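**Chore robots** are machines meant to take over everyday jobs at home or on the shop floor – folding, packing, wiping, sorting. I've kept this entry up for my little wiki for years now, and the short answer to "can they do it yet?" is still "some of it, slowly."

## What's hard

People always guess it's the heavy stuff. Nope! Lifting was sorted out long ago. What trips machines up is anything floppy or see-through, and a clear zip-top bag is both (I'd call it the meanest object in the kitchen). It wrinkles, it slides, and a camera can look right through it to the table underneath.

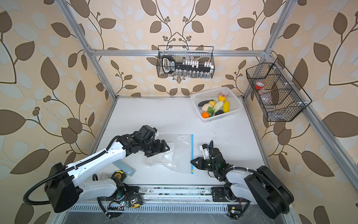
Two arms help a lot, I think. One can hold an edge while the other pulls, pretty much the way you or I would do it. The catch is timing, and a zipper strip doesn't forgive a sloppy grip. Kallio, a small shop I follow, ran 17 bag openings in a row with its two-armed setup and got 6 clean ones. I was thrilled by that, and my family was not.

## At home and at work

Shop floors are further along, mostly thanks to parts that show up in the same spot every time. Vonetti's packing cell has been running for over five years. Homes are messier – Brunavo tried its tidying robot in two apartments and went back to the lab with a long list of fixes.

## See also

- Fungate (gripper maker)
- Bag handling
- Laundry folding

*Last edited May 3, 2023*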